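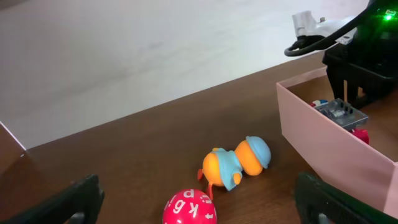 Which toys should go into a tabletop naming set for young children? A small set of familiar things works best, with most of them differing in both shape and color, and a few sharing a color.

3.2 Materials

The naming set was put together in May, before the first home visits in Comcombe and Kunton. We started from the Šimko list, a picture-word list that has been used with toddlers in the region since 2000, and kept only the words that could be matched with a toy small enough for a child to pick up in one hand. Vehicles with moving parts were left out. In pilot visits the children spun the wheels and stopped talking. The final set had 11 toys, and every family was visited with the same set.

Animals and balls caused the most discussion. Almost every child in the pilot could say "ball", so the ball served as a warm-up item and was not scored. Animals were harder to choose. A plain animal gets a one-word answer, and we wanted at least one toy that would draw out more than that. The duck was picked for its clothes. A child who has already said "duck" can go on to the cap, the shirt, the collar or the colors, and the parent has something to ask about without being told what to say.

Figure 3. The toy duck on its side on a brown wooden table, with the red ball close by. The duck is orange and has a light-blue cap and a light-blue shirt with a collar and a short sleeve.

The position of the toys was left open. In the first pilot visits we stood each animal upright in a row facing the child, and many children treated the row as a display and did not touch it. From then on the toys were put down on the table in no fixed order, some upright and some lying down as in Figure 3. A toy lying on its side also gave us words we had not planned for, such as "sleeping", "fell" and "up". These were written down but kept out of the main score.

Tables were the families' own. We asked only for a hard, flat top with nothing else on it during play - no tablecloth, no cups. Wood was the most common surface. On smooth tops the ball tended to roll off, and in later visits a parent was free to hold it or give it back as often as needed. Time spent fetching the ball was counted as play time.

3.3 Scoring

Each session ran until the child had handled every toy or had left the table. Words were scored from the written record by two coders working apart. A word counted if both coders had it, or if one had it and the parent confirmed it at the end of the visit. Names the family used at home were accepted in place of the standard word, so "quack" was scored as correct for the duck when the parent said that was the usual name for it.

Color words were scored on their own line. For the duck there were two correct colors, orange for the animal and light blue for the clothes, and a child could get credit for either one. "Blue" without "light" was accepted. "Yellow" was not, although it came up often in Kunton, and we return to this in Section 5.

In all, 34 children completed the session. Scores were converted to a scale with a top value of 100 to make them comparable with the Lerton parent checklist, filled in by the families during the same week.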